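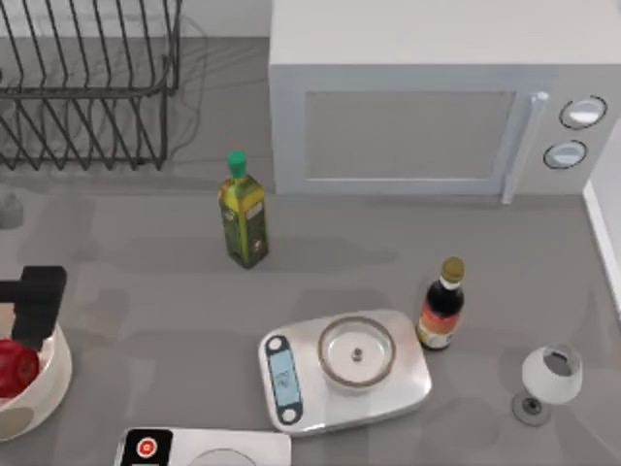
Countertop microwave oven with two control knobs and a long door handle.

Care of Small Kitchen Appliances
Venham Housing Office, Resident Information
Revised 9/4/19

Residents are responsible for the routine cleaning of all appliances supplied with the apartment. The following guidance applies to the 616 units at Venham and Sosholm. Residents of the Jestau building should consult their own handbook, as the kitchens there are fitted differently.

Microwave ovens
Unplug the oven before cleaning. Wipe the interior with a soft cloth and warm water containing a little dish soap, then dry it. For food that has hardened on the walls, heat a microwave-safe bowl of water with a slice of lemon and a wooden spoon standing in it for two minutes. Leave the door closed for a further 6 minutes before wiping. The bowl will be hot.

Do not use steel wool, oven cleaner or scouring powder on any surface. Knobs and handles should be cleaned with a damp cloth only. Spray cleaner must be applied to the cloth and never directly to the control panel.

Keep the vents clear at all times. Papers, bread bags and dish towels may not be stored on top of the oven.

Toasters
Empty the crumb tray weekly. Allow the toaster to cool and disconnect it first. Metal utensils must not be inserted into the slots.

Electric kettles
Scale may be removed with equal parts white vinegar and water. Bring the mixture to a boil, let it stand for half an hour, pour it away and rinse twice. Residents in Sosholm, where the water is harder, are advised to do this monthly.

Refrigerators
Wash shelves and door seals with one tablespoon of baking soda dissolved in a quart of warm water. Glass shelves should reach room temperature before washing.

Faults and replacement
A damaged cord, a door that does not close fully or any sign of sparking should be reported to the Wijesinghe Street service desk, extension 1177. Stop using the appliance until it has been inspected. Residents may not open the casing or replace parts themselves.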